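Packing Room and Parcel Counter: Frequently Asked Questions

Sun 14 September
By Valdis Stankevičius, Dispatch Office

The following answers apply to all outgoing parcels handled at the Lirkeck building. Departments at the Rees building should continue to use their own counter until further notice.

What may be sent through the packing room?

Soft goods, printed matter and small boxed items may be sent. Liquids, batteries and anything made of glass must be taken to the Conus desk, where they are packed by hand in rigid cartons. Items left at the wrong counter are returned to the sending department by internal mail.

Who may use the room?

Access is open to staff who have completed the packing induction. Visitors must sign in at Reception and remain with a member of the Dispatch Office. Inductions take place on request, and a record of attendance is kept for each department.

How is the room laid out?

Sorting, weighing and forwarding are carried out in one area. Green panels and white surfaces mark much of the equipment, and users are asked not to attach notices or labels to either. Walkways between stations must be kept clear of bags, crates and personal belongings at all times.

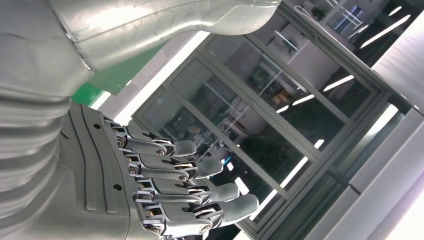
Silver mechanical hand with gray fingertips; a bright green panel is visible behind the forearm.

Which bags should be used?

Plastic mailer bags are issued for soft goods. Bags are charged to the department's account in packs of 16. Departments may supply their own bags, provided that the address area is plain and the seal is undamaged. Padded envelopes are available from Stationery and are not held in the packing room.

Where should mailer bags be placed before weighing?

Bags awaiting weighing should be placed in the ventilated crate on the worktable. The crate should not be filled above its rim. Where a delivery is too large for one crate, please ask for a second before unloading.

How are parcels weighed?

Each parcel is weighed separately on the electronic scale. The tray must be clear and the display must read zero before a parcel is set down. Parcels should lie entirely within the raised edges of the tray, and loose corners of a bag should be folded under so that they do not touch the table. Nothing may be stored on the tray between weighings.
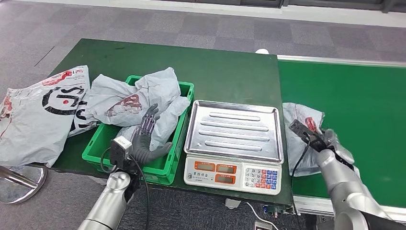 The worktable, with gray mailer bags in a green crate, the weighing scale and the conveyor.

What happens if a parcel has no department code?

It is held on the shelf in Room 71 for five working days. The sender may claim it on extension 167. Unclaimed parcels are opened in the presence of two members of staff in order to identify the owner.

May a parcel be withdrawn once it is on the conveyor?

No. Please do not reach across the belt. Requests to withdraw a parcel should be made to the Dispatch Office, quoting the department code and the destination.

Whom should I contact about charges?

Questions about charges should be addressed to Dénes Lengyel, Accounts, extension 178. The present rates were set in March and apply to both buildings.

Related items
Dukach Courier Service: Collection Times
Conus Desk: Packing Fragile Items
Rees Building Parcel Counter
Request a Packing Induction
Department Codes, A to Z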